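首页 > 生活版 > 居家闲聊 > 帖子列表 | 发帖 | 搜索 | 登录

主题:搬家第二个月,到底该不该把旧碗盘都扔了

楼主 半糖豆浆
搬到这边快两个月了,厨房还有2箱东西没拆。我妈那一辈什么都舍不得丢,缺口的碗、不成套的盘子,连超市送的勺子都给我打包寄来了。我老公的意思是一刀切,全送人,去买一套新的,从此柜子里清清爽爽。我呢,一边觉得他说得对,一边又下不了手。那只蓝边大碗是我小时候喝疙瘩汤用的,你让我扔?

昨天晚上又为这个吵了几句(也不算吵,就是各说各的),最后我把东西往桌上一摊,摊着摊着就不想收了,先去睡觉。

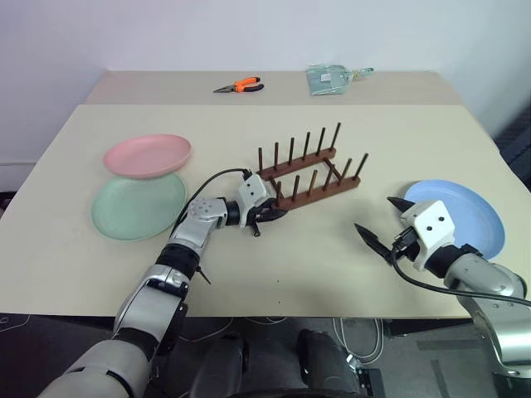 桌上还剩几样,盘子、钳子,都没归位。

想听听大家搬家的时候怎么处理旧餐具的?有没有人扔完后悔的?

2楼 Tumelo Engelbrecht
我站你老公。我六月份搬的家,搬之前一口气送走半个厨房,到现在没想起来过一样。柜子就那么大,你留着缺口的碗,客人来了又不会拿出来用,自己用还怕划嘴。疙瘩汤拿什么碗盛不是喝。

3楼 老街口的猫
楼上这话我不同意啊。用惯的东西和新买的就是不一样,我外婆留下一个粗瓷盘子,沉得要命,端菜手腕都酸,可是过年的鱼就得放那上面,换个盘子我妈都要念叨一晚上。再说新餐具也不便宜,我去年看中Provano一套,店里开价2,000,我站在那儿算了半天,转身走了。

4楼 Marietjie Cele
Provano那套我买过!釉面是好看,可是盘底特别容易留刀叉的印子,灰灰的一道一道,要用小苏打慢慢擦。同样的钱我宁可去Van Wyk的旧货店里淘,单只的盘子一个一个挑,凑起来深浅不一,摆桌上反而好看。他们家周末人多,想挑就早点去,门口那几筐不用看,往里走,靠楼梯那个架子上才是好东西。

5楼 半糖豆浆(楼主)
回4楼:Van Wyk是火车站后面那家吗?我路过好几次都以为是卖家具的!回2楼:你不懂,疙瘩汤就是要那个碗,碗口宽,凉得快,沿着边喝一圈正好不烫嘴。

6楼 Marietjie Cele
对对,就是那家。楼下是家具,餐具都在二楼。

7楼 Fatima Ngcobo
我说个折中的办法吧,我家是这么弄的。先分出天天用的,一个人两个碗两个盘子,放在最顺手的那层。有感情的另外收一个箱子,就一个箱子,装满为止,想再放新的进去就得先拿一件出来。剩下的洗干净送人。当时我分了整整两个晚上,我女儿在旁边一直捣乱,把我已经放进送人箱的小碟子又一个一个偷回来,后来她那几个就归她过家家用了。

另外沥水的架子别省。我以前图便宜买的那种铁丝的,涂层没半年就掉了,锈水滴得台面上全是黄印子。后来换了木头的,

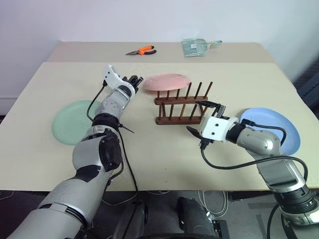 别贴着墙放,往外拉一点,隔几天翻过来晾一晾,不然底下那几根条子会发黑。盘子也别一洗完就往柜子里摞,我吃过亏,梅雨天柜子里一股味儿,全部拿出来重洗。

8楼 老街口的猫
木头的我真不推荐,我们这边潮,用了一个夏天就长毛了,刷都刷不掉。不锈钢的虽然丑,省心。

9楼 Fatima Ngcobo
看地方吧,我这儿冬天干得嘴唇都裂。你们南方是难一点,可以试试擦一层食用的矿物油,吃透了再用,别用花生油什么的,会哈喇。

10楼 Tumelo Engelbrecht
为了一个架子还要上油,我服了你们。我一个人住,洗完拿布一擦就放回去,一共也没几样。

11楼 老街口的猫
你那块擦碗布多久换一次,你敢说吗

12楼 Tumelo Engelbrecht
……不敢说。

13楼 Kgomotso Buthelezi
歪一下楼,有人用过Pludis的抽屉隔板吗?我厨房抽屉特别深,盘子想竖着放,网上说200一副,能调宽窄。就是怕开关抽屉的时候盘子互相磕。

14楼 Marietjie Cele
我用过,小盘子没问题,大盘子会晃。我在中间垫了旧毛巾剪的布条,安静多了。不过抽屉滑轨要够结实,我家原来那副塑料的,放满盘子第二个星期就拉不动了,最后连轨一起换的,算下来不划算。

15楼 半糖豆浆(楼主)
谢谢大家!我跟老公念了7楼的办法,他居然同意了,条件是那个有感情的箱子由他来买(他说我买肯定买最大号的,好吧,他猜对了)。蓝边大碗不进箱子,我决定放在天天用的那层。缺口的先挑出来,有两只我想拿去种多肉,底下没孔,不知道行不行?

16楼 老街口的猫
没孔也能种,少浇水就是了。或者找瓷砖钻头自己打一个,碗里先放点水再钻,慢慢来,别使劲压。我打裂过一个,心疼了好几天。

17楼 Tumelo Engelbrecht
所以最后还是一个都没扔嘛。

18楼 半糖豆浆(楼主)
勺子扔了!扔了一把!

联系我们 | 版规 | 版权所有 居家闲聊版 | 返回顶部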